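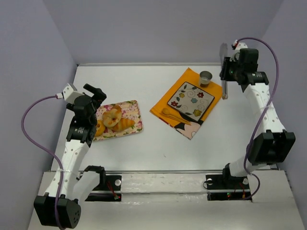

Footwear: Fit and Sizing

3 min read

Subject: Re: Vimano Sudine sizing and the liner question
Date: Sunday, November 17, 2019

> I am thinking of ordering the Vimano Sudine in the brown
> suede and can't find anyone who has worn it through a season.
> The size chart on their site stops at a US 12 and I am between
> an 11.5 and a 12, with a fairly wide forefoot. My Penon court
> shoes are a 12 and they are a little long on me.
>
> Two questions. Does the Sudine run long or short? And is the
> liner glued down or can it be pulled out? I use my own insoles
> and need the room. They are $100 at the moment and I would
> like to get the size right the first time. Return shipping is
> on the buyer.

I have had the Sudine since July, in the same brown suede, and wear it three or four days a week. I also own the Penon court shoe, so I can compare the two directly.

The Sudine runs short. I take an 11 in the Penon and had to go to 11.5 in the Sudine. If your 12 in the Penon is a little long, I would order the 12 in the Sudine and skip the 11.5. The width is fine across the ball of the foot, but the toe box tapers sooner than the Penon does, and in an 11 my little toe was pressed against the side. That did not improve with wear. I wore the 11 around the house for two evenings, then sent it back and paid the postage.

On the liner, it comes out. There is a strip of glue under the heel and nothing from the arch forward. Pull slowly from the heel and it lifts in one piece. Mine left some residue on the board underneath, which I left alone. With the liner out there is enough depth for a standard full-length insole. A thick one will bring your heel up too close to the collar and you will get some slip when you walk uphill.

A few other things you may want to know before you order.

The laces that come with it are 51 inches and that is short for the number of eyelets. If you lace to the top you will have barely enough for a bow. I replaced mine with a longer flat pair.

The suede marks easily. I brushed and sprayed it before the first wear and it has held its color well except at the toe crease. The side panels have gone a bit shiny where they rub together.

The outsole is wearing at the outside of the heel, which is normal for me. It is a cup sole with stitching all the way around and the stitching is intact. Türkmen did the heels on my old boots and I asked at the counter about these. They said they can patch the heel edge but would not replace the whole sole on a shoe at this price.

Also, check the price again before you pay. I saw the Sudine at $88 last week in the gray, and the brown has usually followed within a few days. Vimano charges $5 for shipping on anything under their free shipping line, so add that in when you compare.

One thing I can't answer is how the canvas version fits. I have only tried the suede. If anyone on the list has the canvas, please post your size and what you wear in the Penon.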